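The Banker Who Left at Lunchtime
10 Dec 2021

Yamuna Unnithan ran Boltitz, a regional savings bank, for 12 years, and she would like it known that she was never once late with a filing. She brings this up before the coffee has been poured. She brings it up again afterward.

"People want to hear about the merger," she says. "I always say, fine, but first the filings."

The merger is why I've come. In October the Boltitz board agreed to be absorbed by Visska, a larger lender with a shinier lobby, and Unnithan announced she would step down as chief executive on the day the papers were signed. She took this literally. The signing wrapped up before noon, and by lunch she had handed in her pass and her phone and gone home on the bus.

"I had a sandwich in my bag," she says. "It seemed silly to eat it at a desk that belonged to Visska."

She had come to banking by accident, answering an ad for a teller because the branch had air conditioning. Her first manager, Eirini Stefanou, put her on the night deposit bags and told her that a bank was a building full of other people's worries. Unnithan thought this was a bit much for a first day. She has since used it in four speeches.

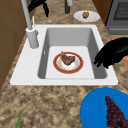

A red-rimmed plate in the sink, faucet to the left.

The job at the top came to her the way such jobs often do, when everybody better known had said no. Boltitz had 44 branches, a roof fund and a loan book heavy on dairy equipment. The outgoing chairman, Ayman Shboul, took her to dinner and spent most of it explaining the parking arrangements.

"Ayman is a lovely man," she says. "He asked me one question about capital. It was whether I had any."

Shboul, reached by phone, remembers the dinner differently but agrees about the parking. "She was the only candidate who read the footnotes," he says. "Then she wanted to talk about them. I had ordered the fish, and it went cold."

Her early years were spent closing things. She closed the currency desk, then the magazine, then a subsidiary called Vandik that had been set up to lend to marinas in a county with very little water. She says she slept well throughout, and I believe her. What she wouldn't close was the small branches, and that put her at odds with shareholders who could read a cost table as well as she could.

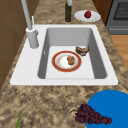

The sink in its granite counter.

Trinh Nghiêm, who led the investors pushing for a sale, wrote her a letter every quarter. Unnithan answered each one by hand. The two women had met in person only once before the merger talks, at a conference, where they were seated together by an organizer with either no knowledge of the situation or a lot of it.

"We talked about shoes," Unnithan says. "She gave me very good advice about shoes."

When the offer came it was a fair one, and she says she knew within the hour that she would have to recommend it. Rates had been thin for years. The computer system was older than some of the branch managers – she had been quoted a price to replace it and had asked for the number to be repeated. 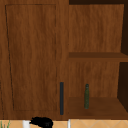

Visska promised to keep the branches open for a period that its lawyers described as meaningful. It also announced 300 job cuts, nearly all of them at head office. Unnithan doesn't dress this up. She wrote the list with her head of personnel, and her own name went at the top of it, though she concedes that hers came with a better package than most.

"I'm not going to tell you I suffered," she says. "I got a check. Other people got a box for their plants."

Would she do it again? She takes her time. She gets up, finds the cookies, decides against the cookies and sits down.

"I'd do it two years earlier," she says finally. "We'd have gotten a better price and I'd have missed the second software presentation."

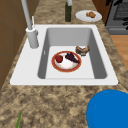

Retirement has so far included a seat on the board of Hunt, a small mortgage insurer, and a stack of invitations to speak about leadership, most of which she has declined. She is suspicious of the word. Asked what she would tell a new chief executive, she goes for plumbing: a bank's reserves, she says, are like the little overflow slot halfway down the wall of a kitchen sink, which people will happily call a waste of a good hole until somebody leaves the faucet running. She admits that she tried this line on the Visska executives during the talks. One of them wrote it down. Another asked if it was a condition of the sale.

She still banks at Boltitz, or whatever the sign will say by spring. Last week she went in to deposit a check and was asked for two forms of identification.

"I only had one," she says. "They sent me home. I was very proud of them, and then I was annoyed for the rest of the day."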